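December, started 9:40

Continuing the collection rules for the two-hand gripper sets. Rev 1 of the rule sheet was written for the single gripper and has been stretched to cover the pair. Goal for today: go through it clause by clause with the people who use it, mark what nobody follows, and either enforce or delete.

Present for most of it: Edileuza Caldeira, Sandro Sorrentino, Atieno Biwott, me. Bilal Chidiac by phone until the line dropped.

**Clause 1, start of episode.** Old text: "Operator begins when ready." Too loose. Atieno pulled episode 2057 from the Villanueva set, where the first second and a half of the track is the operator still walking up to the table. The trainer at Skistine treats everything after the start marker as task motion, so the walk goes in as a reach.

New text: operator stands in working position, both grippers raised, fingers open, still for two seconds. Start marker goes at the end of the still period. Episode ends the same way.

Sandro wants three seconds. Tried it. Operators drift on the third second, which defeats the purpose. Staying with two.

**Clause 2, marker blocks.** Each gripper carries its own block and the IDs are registered left and right in the Valteo config. Blocks may not be swapped between grippers during a session, even to replace a damaged one. A damaged block ends the session for that pair. Edileuza objected to the lost time. Her alternative is to swap, re-register and restart under a new session number. Accepted on the condition that the new number is issued before the block comes off.

Also under 2: wipe faces with a dry cloth only. The solvent wipes from the bench dull the print. Sleeves pushed clear of the block or rolled. Bracelets and watches: no rule in Rev 1. I proposed banning them. Edileuza says the wrist is behind the block in any normal grip and she has never seen a dropout from one. No data either way, so no clause. Added to the list of things to test.

**Clause 3, status light.** Operator checks the light on both grippers before the still period. Green on both or no start. Rev 1 said "check status," which two people took to mean the status page on the laptop. The page lags the light. Text now says light.

**Clause 4, contact.** Fingertips may touch the table during a grasp. They may not drag. Rev 1 banned all table contact, which can't be met with a thin or low object, and operators ignored it. Ignored rules make the rest look optional, so it goes. A drag is defined as fingertip motion along the surface while the fingers are not holding anything. Reviewers have asked for a length threshold. Left blank until Atieno has looked at the tracks.

**Clause 5, objects on the table.** Whatever is on the table at the start marker stays on it through the end marker unless it is part of the task. Objects not in the task are allowed and wanted, but they are to be moved between episodes and not left in one place all day.

**Clause 6, head camera.** Strap tight enough that the unit doesn't shift when the operator looks down. Cable routed behind the shoulder, never in front. Check tilt against the table before the first episode and after every break. Operator looks at the working hand, or at the midpoint when both hands work.

10:55, walked through clauses 1 to 6 on the floor.
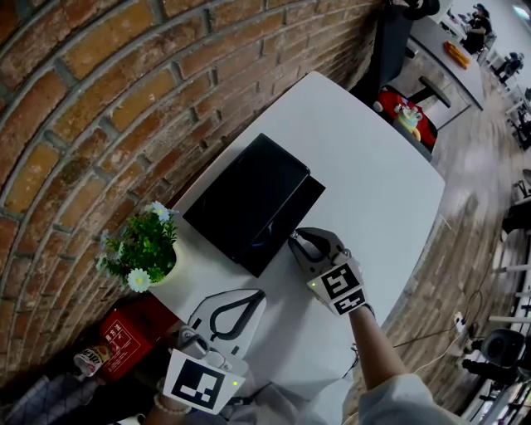
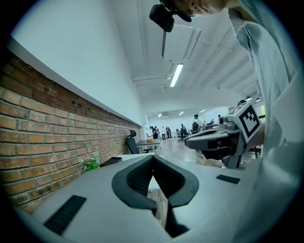

Clause 6 drew the longest objection. Steinar Snorradóttir came over at that point and asked why the sheet tells people where to look at all. If operators are told to watch the hand, she said, they will stop glancing ahead to the next object, and the glance ahead is the part of the head track her group gets the most use from. She would strike the sentence and let the reviewers reject only those episodes where both hands leave the view for longer than some set time.

I think she is right about the glance. I am less sure about leaving it to review, which is where the backlog already is. Compromise wording, not agreed yet:

> Look where the task needs you to look. Keep at least one gripper in the head view at all times between the markers.

Sandro will run both wordings with the same operators on the same task and compare rejects. Until then the old sentence stands.

**Clause 7, leaning.** New, no Rev 1 equivalent. When an operator leans in close, the torso takes up a large part of the gripper camera's view and the localization has less background to hold on to. Draft: work from the shoulder, step closer before bending. Table height is part of this. If the operator has to stoop, change the table. Bilal was in favor before we lost him and wanted a distance in the clause. A distance cannot be checked by the person holding two grippers, so no number.

**Clause 8, floor and cables.** Power runs must be taped or moved out of the operator's stepping area before the session opens. This one is not a data rule but it belongs on the same sheet, as the session lead is the only person who reads a sheet before opening.

**Clause 9, other people in the room.** Rev 1 required an empty background. We share the floor and this has never been met. Proposed: people may be in the background, seated or moving, but must stay off the operator's side of the table between markers. Anyone in camera range signs the consent form for the day. Atieno asked about visitors who only pass through. Same form. Edileuza to put a stack by the door.

**Rejects.** Short argument about episode 2081, which passed review with a finger pad lifting at one corner. Under Rev 1 there was no ground to reject it. Idov's fitting note calls for replacing a pad as soon as an edge lifts, so I have copied that into clause 2 as a pre-session check. 2081 stays in the set with a flag. No retroactive rejects under Rev 2 in general; flag only, so the Skistine people can filter as they like.

Open:

- drag threshold, clause 4 (Atieno)
- gaze wording, clause 6 (Sandro, with Steinar reading the results)
- bracelet and watch test, same operator with and without
- does the two-second hold apply when resuming after a dropped object? I say the episode is over. Sandro says it is a recovery and useful. Rev 2 goes out silent on it
- call Bilal back re clause 7

Draft of Rev 2 is in the shared folder with the changed lines marked. Rev 1 stays taped up at the station until the gaze comparison is done.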